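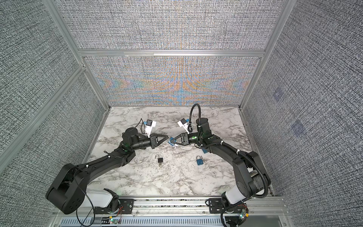 Session 4: Two arms at home, or why the padlock job is harder than the videos

Notes for the Skeltdale shared workshop course. Selma Obradović. Revised Feb 26, 2022.

Read these before you come in. Haris Lazarević will run the bench half, and he will not repeat the wiring material from session 3.

1. What people claim

Every few weeks somebody posts a clip of a home-built pair of arms doing a chore, and the comments decide the problem is solved. I'd ask four questions before believing any of it. How many attempts were thrown away? Who was driving, a person or a program? Was the clip sped up? Were the parts put back in the same spot each time? If the post doesn't say, assume the answer you like least.

The same goes for our own work. A closed gripper is no proof of a good grip, and a picture of two grippers meeting over a part tells you where they were at that instant. It doesn't tell you which one let go next.

2. The cell

Aluminum extrusion, fabric walls, both arms on one rail along the front edge. I was against the fabric. It has a fine weave, and on camera it breaks into bands of orange and blue that have nothing to do with the cloth. Haris thinks a policy will learn to ignore them. Maybe. I would like to see that tested against a plain painted board before we write it down as fact.

The marble pattern underneath has a similar problem. Gray veins and small silver keys are not far apart in brightness. Anyone doing the vision exercise should try it on the key first and the padlock body second, and report both.

3. Why padlocks

They are cheap, they are rigid, and they have a moving part. A shackle that stands up gives a triangular finger something to catch on, which sounds helpful until it catches when you didn't want it to. The key is the worst piece: thin, flat and shiny.

Two arms help only if they agree on where the lock is. An error of a few millimeters in each base adds up at the middle of the table, where you want them to meet. Recheck the mounting plates before blaming the software.

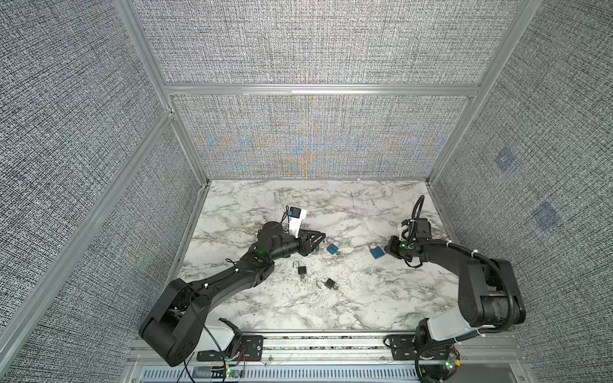
Fig. 2. Both arms over the table, with blue and black padlocks laid out.

4. What we log

The September group recorded 500 attempts and kept 450. Their write-up gave a success rate on the 450. I have asked for the other 50 and so should you. A dropped lock is data. So is a run stopped by hand.

For this session, write down every start, including the ones you abort. Use the Gatent sheet, one line per start, and put the operator's initials on it. If you change lock color or starting position partway through, begin a new sheet.

5. Bench work

a. Power off. Check both plates for play.
b. Follow each cable from base to wrist and move the arm by hand through its reach. Look for snags at the elbow.
c. Set one padlock on the table, shackle open. Make 20 pickups with one arm only.
d. Repeat with a handover to the second arm.
e. Compare c and d. Be ready to defend the difference.

Reading: Lappalainen handout, the part on backlash. Skip the chapter on cost, the prices are out of date.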